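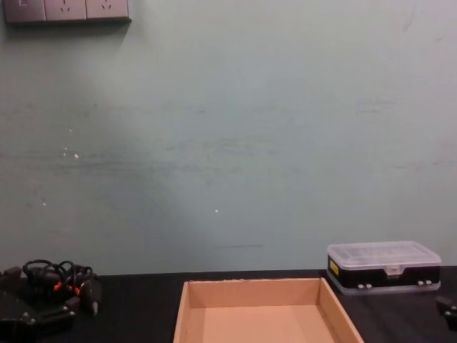 Repainting a rented room, landlord says "wipe it first"

marianna_p
I rent a small room in Kilden and I want to repaint one wall before my sister comes to stay. The wall is pale mint green, with faint streaks and smudges across the middle and some small white specks. My landlord, Mr. Kelmendi, says I should only wash it and the color will come back. I washed a part in January with dish soap and I see no difference. Do I need a primer, or can I paint directly? I bought 2 cans of Triveck matte white already, so please do not tell me to choose another brand.

costel_n
Matte paint does not like to be washed. If you rub it, you polish it, and then you have shiny places next to dull ones. I would not wash it again. Sand lightly, wipe the dust, one coat of primer, then your white.

grgic_pan
I disagree about the primer. White over a pale green is an easy change. Two coats of a good paint will cover it. Primer is for stains, bare plaster or dark colors. Costel, you tell everybody to buy primer :)

costel_n
I tell it to everybody who does not know what is on the wall. Is it old smoke? Kitchen grease? If yes, it comes through the white after 6 weeks and she paints again.

marianna_p
There was never a kitchen in this room. About smoke I don't know, the tenant before me was here 4 years. I add one more picture.

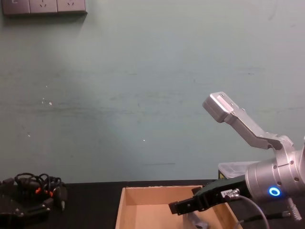 The same wall with the plates in the corner, table still in its place.

abenezer_j
Before you argue about primer - turn off the power and take the plates off the wall. I painted around mine with tape and the paint dried as a skin over the edge. When I pulled the tape, a strip came off with it.

grgic_pan
Agree with this. If you are not sure with electricity, loosen the screws only, with the power off, and cut in with a small brush.

marianna_p
Thank you. And the specks, do I fill them?

costel_n
Touch them with your finger. If you feel a hole, fill it. If it is flat, leave it. I use the Begović filler, it sands well, but let it dry until the next day.

abenezer_j
Also ask Mr. Kelmendi to write that he agrees to white. In my last flat in Irkach they kept 200 from my deposit for a color that I thought was nicer than before.

marianna_p
He agreed by phone only. I will ask him for a message. I will do the test square without primer first, behind the door, and write here how it looks.

costel_n
Fine, but wait until it is fully dry before you decide.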